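Good practice for two arms sharing one table

These rules apply to every tabletop station at Astham where a left and a right arm work over the same surface. Read them before your first shift on the Vivari stations.

Before you start

Clear the table of everything the task sheet doesn't list. Set the speed limit to 50 percent for any new layout. Check that each arm's cable hangs free and has slack at the wrist. Open both grippers fully.

Give each arm a side. An arm may cross the middle only when the task calls for both. 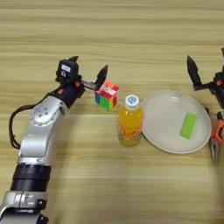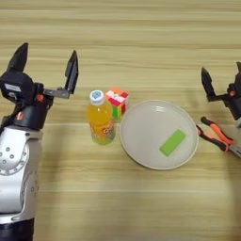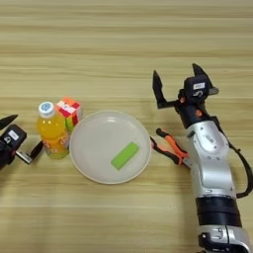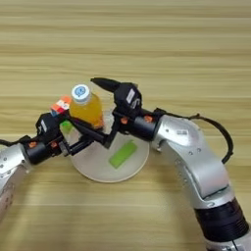 Running the task

Move one arm into the shared area first and let it stop before sending the other. Keep fingertips at least 80 mm apart until both arms are at low speed. Stay behind the floor line while the motors are on, even if nothing is moving.

If the fingers touch, press stop. Don't try to steer out of it. Back the arms off one at a time, starting with the one that moved last.

Tools with metal jaws go at the outer edge of the layout. Drinks containers stay capped.

Afterward

Park both arms, switch off the motors and wait 2 minutes before reaching in. Write any contact in the Trarner log, with the time and the layout number.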